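14 Jul 2026

Cleared the table after lunch. Mail went in the drawer, the Sistum bill on the fridge — due in 14 days. Wiped everything down and left out the one candy bar for Benito, who is driving over from Barrios tonight. 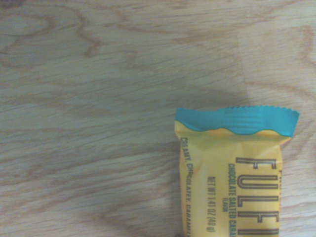

*Table, one candy bar left.*

Still need to sweep and find the spare pillow. The grain looks good with the clutter gone. I should oil it in the fall. Bed by ten if he isn't late.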